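**Rukomari publishes free good-practice guide for hand-held gripper recording**

December – Rukomari is very happy to share the first edition of its good-practice guide for people who record everyday handling tasks with hand-held grippers. It took us 11 months and a great many pots of tea, and it is free for anyone to use, copy and improve.
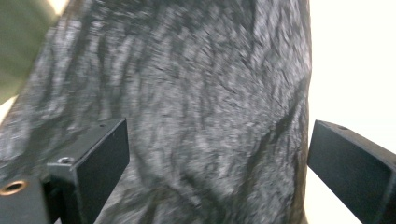

The guide grew out of a simple wish among our partners at Morum and Peng, who wanted recordings made in one building to be useful in another. Its 42 rules are written in plain words, and the longest chapter by far deals with soft goods. Dark, textured fabric that fills most of the view and streaks with motion blur, with black fingertips on either side of it, is the sort of material that chapter has in mind, and it asks operators to slow down as the fingers close and to note the blur in the log.

"We wanted something a new operator could read over lunch and put to use the same afternoon," said Xiuying Tian, who edited the guide. "People have been so generous with their notes, and I do hope they see their own good sense in it!"

Wrapped items get a chapter of their own. Crumpled film catches the light and can hide the shape of whatever is inside, so the guide asks for a clear approach over the work surface, with the fingers spread wide before the item is taken up, and for any glare on film or wood to be written down.

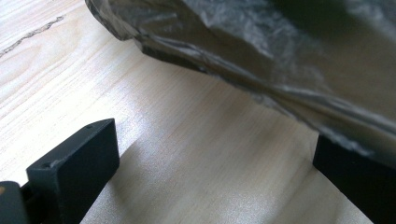 ## Trying it out

Before release, 91 operators worked through the draft and sent back comments, some of them wonderfully long. Four rules were rewritten as a result, including the one on checking screws and fingertips at the start of each shift.

"My team argued over nearly every page, and the guide is better for it," said Roland Lockwood, who ran the trial at Dado.

## Getting a copy

The guide can be requested from the Rukomari press office, and comments toward the second edition are warmly welcome.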